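Warehouse and Trades Talk > Workplace > Automation at work, what's changed for you?

portside_pete
Our site (Filgate, the returns shed) is getting the Hedlund shuttle system in November. Management says no job losses, only "role changes". I've been picking there 12 years and I'd like to hear from people who have been through it. What happened to your hours, and who ended up doing what?

mallee_girl
We got shuttles two years ago. Walking went from most of the shift to almost none. My knees are better and my neck is worse. You stand at a port and the totes come to you, and the screen sets the pace. The target at our place is 301 lines an hour. You can hit it, but you can't have a chat while you do.

dockhand45
301 sounds high. Ours is lower and the system is the same brand. The rate is whatever your site agrees to, so get it in writing before go-live.

mallee_girl
Fair enough. Ours was agreed after go-live, and that was the mistake.

portside_pete
Thanks, will raise it. Did anyone lose shifts?

tin_lunchbox
Nights went from 40 people to 12 at Brudidlow. No one was sacked. They stopped replacing people who left, and they stopped calling the casuals. If you ask the company, that's no job losses. If you ask the casuals, it's a different answer.

kelvin_grove
I'll put the other side. I was a casual there and I moved across to Porkunton when they advertised for training work. You do household jobs by hand, like loading shelves or putting things in bins, with a gripper in each hand, and the recordings are used to teach the robots. Pay is a bit better than picking and there's no rate on a screen. Labour is labour.

tin_lunchbox
So you're teaching the thing that took your shifts.

kelvin_grove
Different machine, but yes, I've thought about it. If I say no, somebody else does it.

mallee_girl
What's it like on the body? Holding something in each hand all day would finish me.

kelvin_grove
Forearms, mostly. High shelves are the worst because your arm is up the whole time. We swap tasks every 45 minutes, and you can ask to swap sooner. The markers on top of the grippers are for tracking your hands. Shelf work looks like this:

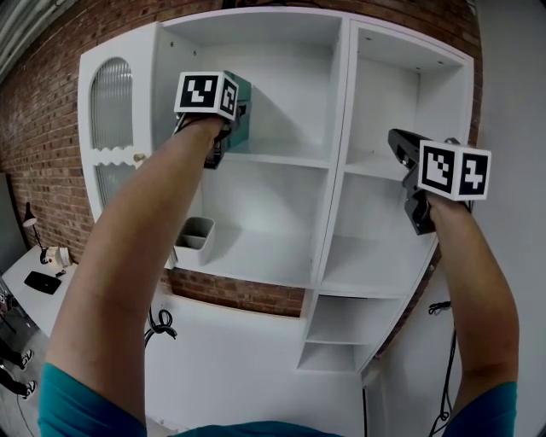 Photo: kelvin_grove / Porkunton, posted with permission

The cables take some getting used to. You learn where to put your elbows.

dockhand45
Is it permanent or contract?

kelvin_grove
Contract, three months at a time. I've had mine renewed twice. I wouldn't sign a mortgage on it.

tin_lunchbox
That's my point. Pete's job now is permanent with sick leave. What comes after it is a contract with an end date.

dockhand45
Not always. Two of our pickers did the Hedlund maintenance course and they're permanent on a higher grade. There were only a few spots and you had to put your name down early.

portside_pete
Nobody has mentioned a course to us. I'll ask at the toolbox meeting. Is it paid time?

dockhand45
Ours was. Check your agreement, the clause on introducing new equipment.

portside_pete
Found it. It says "reasonable training" and nothing about who pays. Will report back after the meeting.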